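Section 4. Preparing the Front Matter of Your Book

Your front matter is everything that comes before the first line of chapter one. In Camavix it is kept in its own folder, apart from the chapters, so you can change it without touching the body of the novel. Finish this section before you order a printed proof.

Before you start

You will need:

A manuscript already imported and split into chapters (see Section 3)
The author name exactly as it should appear on the cover
Your ISBN, if you have bought one, for each format you plan to release
Written permission for any song lyrics, poems or long quotations you use

Note: Print and e-book editions carry separate ISBNs. Do not paste the print number into the e-book file.

4.1 Setting up the half title and title page

1. Open your project and choose Front Matter from the left-hand menu.

2. Select Add Page, then Half Title. The half title shows the name of the book and nothing else. Leave off the subtitle and the series name.

3. Select Add Page again and choose Title Page. Type the full title, the subtitle if there is one, and the author name.

4. If the book belongs to a series, type the series name and the volume number in the Series field. For the second Endisdale novel, the line would read "Endisdale, Book 2."

5. Add your imprint in the Publisher field. If you publish under your own name, you may leave this blank.

6. Press Save Page.

Caution: The title on this page must match the title on the cover, down to the punctuation. A colon on one and a dash on the other is enough to get a file sent back by most distributors.

4.2 Setting up the copyright page

The copyright page goes on the back of the title page, which makes it a left-hand page. Camavix places it there for you and will not let you drag it to the right.

1. Select Add Page, then Copyright.

2. Enter the year of first publication and the name of the copyright holder. If you write under a pen name, you can use either name, but ask a lawyer first if you are unsure which one protects you better where you live.

3. Choose a rights statement. The Short statement is a single line. The Long statement covers copying, scanning and electronic sharing, and it is the one most novelists pick.

4. Add the credits you owe. Cover designer, editor and translator each have a field. For instance:

Edited by Annick Bodin
Cover design by Tarık Ateş
Translated by Nataša Softić

5. Enter the ISBN for this format.

6. If you want an edition line, type it in the last field. "First edition" is enough. You do not need a number line unless you are printing offset.

Note: The copyright page is set two points smaller than the body text. If yours runs over onto a second page, cut the rights statement to Short before you reduce the type again.

4.3 Writing the fiction disclaimer

A disclaimer is optional. It does not stop anyone from bringing a claim, and it will not help a writer who has put a recognizable neighbor into a book and changed only the hair. It is still customary, and readers expect to see it.

1. On the copyright page, turn on Disclaimer.

2. Choose Novel, Story Collection or Based on Real Events.

3. Read the suggested wording all the way through and change what does not apply. A historical novel with a real mayor in it should not claim that every character was made up.

4. If a real town appears in the book, add a sentence saying that details of the place have been changed.

5. Press Save Page.

Caution: The Based on Real Events wording is a starting point only. Have it read by someone qualified before you publish.

4.4 Dedication and epigraph

1. Select Add Page, then Dedication. Keep it under 400 characters. Longer text belongs in the acknowledgments at the back.

2. For an epigraph, select Add Page, then Epigraph. Type the quotation in the upper box and the source in the lower box.

3. Check whether the quotation is still in copyright. Song lyrics nearly always are, even a single line.

4. Keep your permission letters together, on paper or as scans, for as long as the book is on sale.

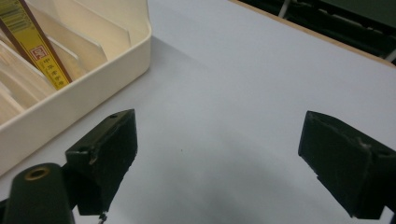

Danica Gashi adds that permission should be requested before the interior is designed, and that she once had to reset eight chapter openings when a lyric was refused in May and the book was already in proof. Her advice is to leave the epigraph page switched off until the letter arrives.

4.5 Checking page order

1. Choose Preview, then Front Matter Only.

2. Confirm the order: half title, blank, title page, copyright page, dedication, blank, epigraph, blank, contents.

3. Turn off Contents if your chapters are numbered but have no names. A list of bare numbers is of little use in a printed novel.

4. Check that front matter pages carry lowercase roman numerals or no numerals at all. Page 1 should be the first page of the story.

5. Press Lock Front Matter.

Note: Locking does not prevent later changes. It records the current version so that a proof can be compared against it. To unlock, choose Front Matter, then Release.

If Preview stops with message 2961, a required field on the copyright page is empty. Go back to 4.2 and check the copyright holder first, then the year.

Continue to Section 5, Chapter Openings and Scene Breaks.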